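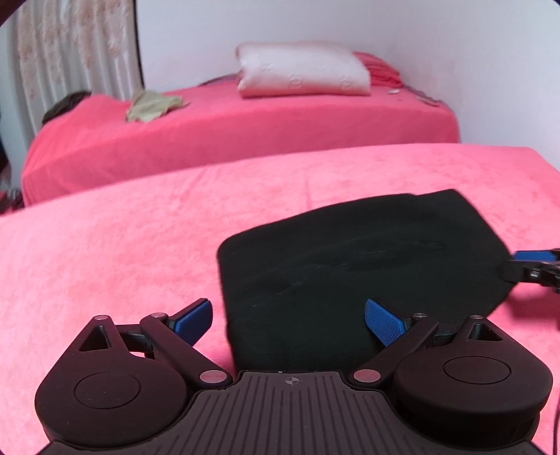 4.2 Shade match and wear of powder and cream blushers

The second part of the study dealt with cheek colour. Blusher has had less attention than foundation or lipstick in work on how people judge make-up, and most of what there is looks at one format at a time. We wanted to know whether the shade seen in the pan matched the shade seen on the face, and whether the answer was different for powders and creams.

Four ranges were used: Skirkico and Titum for the powders, and Lambrechts and Plellar for the creams. All were bought over the counter at ordinary shops in September, at full price, and none of the makers knew that the study was taking place. From each range we took the shades sold as pink, peach, rose, berry and brown. Where a range had more than one shade under the same heading, the one nearest the middle of the display was bought. This is a crude rule, but it kept our own taste out of the choice.

The panel was made up of 95 women who wore blusher at least once a week. They were asked to arrive with a clean face and no moisturiser, and were given the same plain lotion on arrival. Powders were put on with a soft angled brush, one fresh brush per wearer. Creams were put on with the fingers, as the leaflets advise. Each wearer did her own make-up. We had thought of using a make-up artist for all of them, but a trained hand would have hidden the very problems we were looking for, such as patches and hard edges.

Scoring was done against a printed card of shades at three points in the day: straight after application, at lunch, and again after 6 hours. The wearer chose the patch on the card closest to her cheek, using a hand mirror at the window. A second person then made the same choice without seeing the first answer. Where the two differed by one step we took the wearer's choice, and where they differed by more the pair looked again together.

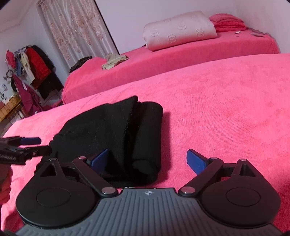

Powders came out closer to the pan shade at the first reading. Skirkico in particular stayed within one step of the pan for most wearers, whatever their skin tone. Titum was slightly paler on the face than in the pan, and several wearers said they had gone back for a second layer before they were happy. This was allowed, and was noted on the form.

The creams behaved less evenly. Lambrechts looked darker on the cheek than in the pot for wearers with dry skin and close to a match for the rest. Plellar went on sheer for almost everyone, so the pink and the peach were often scored as the same shade. On deeper skin tones the Plellar peach could hardly be seen at all, and the forms from these wearers are blunt on the subject.

By the last reading the order had changed. Both powders had faded by at least one step, most of all on the apples of the cheeks, while the creams had moved very little. The berry shades lasted best in all 4 ranges. Brown was the weakest in the powders and tended to turn orange -- a complaint that also came up in the free comments, where wearers had not been asked about colour change.

Table 3 gives the mean step change for each range and shade. The differences between the two powders are small and we would not make much of them. The gap between powder and cream at the last reading is larger and was found in every age group.

4.3 Comments from the wearers

Each form had space for up to 200 words of free comment. Most people wrote a line or two. The commonest subject was feel, with the Lambrechts cream described as sticky for the first few minutes and the Titum powder as dusty. Packaging came next. The Skirkico lid was hard to open with lotion on the hands, and the Plellar pot was liked for its wide mouth.

Price was mentioned less than we had expected. Wearers who normally bought cheaper brands did not score the dearer ones any higher, although they had been told what each item cost. Only 5 said they would change format as a result of taking part, and all of them were moving from powder to cream.

One point for later work is the brush. Several wearers said the angled brush was stiffer than their own and had put down too much colour in one place, mainly near the ear. A repeat of the powder readings with the wearers' own brushes would show how far this affected the first scores.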